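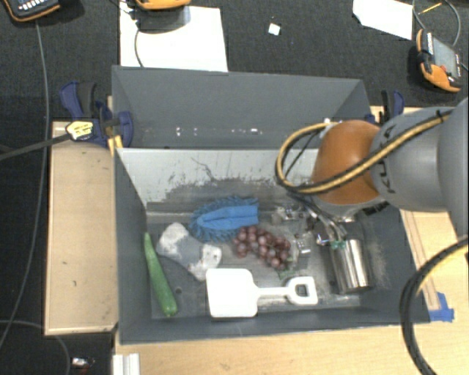
HOUSEHOLD STORAGE AND SORTING
Course handout, unit 4: The mixed bin
Pleladia Evening Courses, September

What we mean by a mixed bin

A mixed bin is any open container where things from different parts of the house come together. Almost every home has one. It stands in the hall, in the garage or under the stairs, and it receives what a person has in the hand when there is no time to walk to the right place. In this unit we learn how to empty such a bin, how to decide about each thing, and how to prevent that it fills again in the same way.

Please read the notes before class. The exercise at the end is to be done at home.

1. Words for this unit

Home place: the place where a thing is kept when it is not used.
Visitor: a thing which is in the bin but has its home place in another room.
Orphan: a thing without a home place. For orphans we must make a decision.
Soft load: cloth, plush, everything that can be pressed without damage.
Hard load: metal, stiff plastic, wood.

In the older version of this handout the visitor was called "guest". If you have the old pages from the Elley course, the meaning is the same.

2. Groups before rooms

Many students start with the rooms. They take one thing, carry it to the kitchen, come back, take the next thing and carry it to the bathroom. This is slow, and on the way one starts to do other work. We make groups first, on a table or on a clean sheet on the floor, and we walk only when the bin is empty.

The groups for a normal bin:

Food and things that look like food. A long green vegetable, cucumber or zucchini, and a bunch of grapes go here. Take each one in the hand before you decide. Play food is very common in homes with children, and it belongs with the toys. Real fruit does not stay in a bin one hour longer, even if it looks good.

Cleaning things. Dusters, brushes, cloths for the floor. A blue duster with shaggy bristles gives its dust to everything it touches, so this group lies apart from the others, and especially apart from food.

Toys. A white plastic toy shovel is an easy case. Outdoor toys and indoor toys are two small groups, not one – sand is the difference.

Soft things. Sometimes you see something gray and white and you cannot say from above if it is a plush toy or a folded cloth. Lift it and open it. A cloth goes to the wash, a plush toy goes first to its owner for a decision.

Metal and kitchen ware. A stainless steel cup or canister comes from the kitchen in most cases, but also from the camping box or the desk. Ask in the family before you put it away.

3. The order of taking out

Take out the food first. After it come the hard things which stand or lean, like a cup or canister, as they roll when the neighbor thing is removed. Then come long things and things with a handle. A D-shaped handle likes to catch in bristles and in stems, so lift it straight up and do not pull it to the side. The soft load comes last.

Do not turn the bin over. It looks faster, but grapes are crushed and small parts go under the furniture.

4. The bin itself

When the bin is empty, look at the walls and the floor of it. A gray plastic bin which is used every day gets scratches and dark rubbed bands on the inside. This is wear and you can leave it. Dust is another matter. Wipe it with a damp cloth, first the walls and then the floor, and let it dry open.

A bin with one high side is good against a wall. For a place in the middle of the room, choose a bin with four equal sides. Students who ask for a model: the Endico range has both forms, and for our purpose the 50 liter size is large enough. Cheng makes a lower one for shelves. You do not need to buy anything for this course.

5. Orphans

For each orphan there are three answers: give it a home place, give it away, throw it away. "Back in the bin" is not an answer. If you cannot decide, write the thing on a list and decide at the end of the week.

Exercise for next class

Choose one mixed bin in your home. Empty it in the order from section 3 and make the groups. Write down for each thing if it is a visitor or an orphan, and for visitors write the home place. Then choose 5 visitors and write one sentence for each about how it came to the bin.

Bring your sheet to room 422. Unit 5 continues with drawers.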